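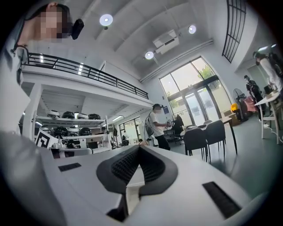 2/22/24 - handheld gripper, pad comparison, day 2

Jad on unit A (Starnar pads, the V-shaped ones with the mesh-like rubber), me on unit B (flat Dabbas pads). Same wrist camera on both. Khalil on logging.

Setup
Tracking took 2 tries to lock. Restarted the Skutaneo controller, fine after that. Moved the fiducial marker over by the shelves so it shows up early in the run - keep it there for now.
Camera exposure: left on auto. The big windows at the back blow out whenever you swing past them. Try fixed tomorrow, before the sun gets round.

Runs
11 per unit, same objects, same order. Cup, tape roll, marker pen, small bolt bag, foam block.

V pads - cup good every time. Pen settles into the V by itself, no fiddling. Bolt bag slipped 2 times, both when grabbed by the corner. Foam block ok but it leaves a dent.
Flat pads - foam block better, no dent. Pen rolled out 6 times. Six! Jad thinks I close too fast. Maybe. Swapped hands for the last few and he dropped it too.

Trigger on B is stiffer then A, my thumb is sore. Could be the spring, could be the screw under the cover. Did not open it.

Camera
Pads sit low and center in the view on both units, good. A lot of white body in the bottom half though. Can we tilt the mount up a bit? Would lose the very tip of the V. Ask Khalil what the Sternari people use, he had their drawing somewhere.
Sleeves keep getting in the shot on the left side. Roll them up or wear short ones.

Log
File 1747 has a gap in the middle, timestamps jump. Skip it for the comparison. Rest look clean but I only scrubed through half.

To do
- fixed exposure, redo the cup and pen
- V pads on B, same trigger, so we know if its the pads or the spring
- order more V pads, we are down to one spare pair
- Khalil to check the gap in 1747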